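## 4. Setting up rate alerts

Rinow will tell you when a currency pair reaches a price you care about. It won't tell you whether you should have cared. Before you start, finish Section 3 (linking your Huklow trading account), or every alert will arrive with a gray "no account" tag and an air of reproach.

1. Open **Markets > Alerts** and select **New alert**.
2. Pick a pair. The list holds 98 of them, sorted by trading volume, so the dollar and the euro are at the top and the one you want is probably on page three.
3. Choose **Above**, **Below** or **Crosses**. "Crosses" fires in both directions, which in a choppy market means your phone will hum like a refrigerator.
4. Type the trigger price using a period for the decimal. Commas are silently dropped, and 1,08 becomes 108. You will wait a long time for that one. 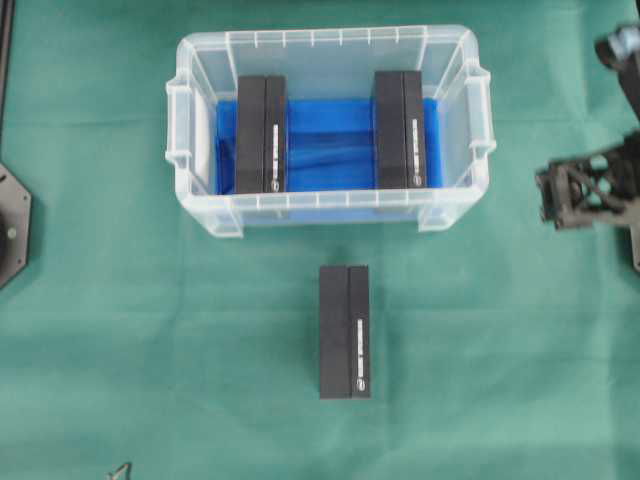

5. Set the **Quiet gap**. This is how long Rinow stays silent after an alert fires. The default is 45 minutes.
6. Select **Save**. The alert shows as *Armed* once the price feed has confirmed it.

> **Note:** You can keep 40 armed alerts at a time. Paused alerts don't count toward the limit, so pause your old hunches if you can't bring yourself to delete them.

### 4.1 Central bank days

Prices jump around on rate decisions, and spreads widen just when you'd like them not to. The calendar overlay helps you see these coming.
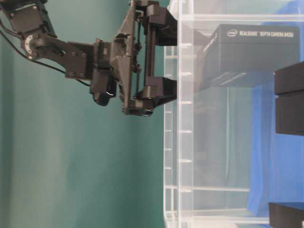
1. Go to **Calendar > Overlay** and switch on **Rate decisions**.
2. Check the time zone in the top right corner. It follows your account, not your laptop. If you opened the account on vacation, fix it now.
3. Under **Before the event**, choose **Widen quiet gap** or **Pause all**.
4. Leave **Resume automatically** on unless you enjoy remembering things.

> **Caution:** An alert is a message and nothing more. It does not place, change or close an order. If you want a stop-loss, set one in Huklow, and read their page on slippage first.

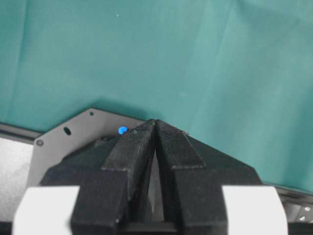 ### 4.2 If an alert doesn't fire

- Status says *Armed*, price clearly passed the trigger: check whether you set it on the bid or the ask. They are different numbers, and the difference is how brokers eat.
- Status says *Stale*: the feed dropped. Sign out, sign in, and arm the alert again.
- Error 519: your Mudgway data plan has lapsed. Renew it under **Billing**. Alerts come back paused, so you'll need to arm each one by hand.
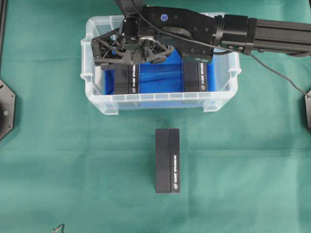 Yurani Flores adds that on the mobile app you can arm them all at once: press and hold any paused alert, tap **Select all**, then **Arm**. She also suggests doing it before the market opens, when the feed is less busy. The desktop version has no such button yet.

To move your alerts to another device, continue with Section 5, **Exporting**.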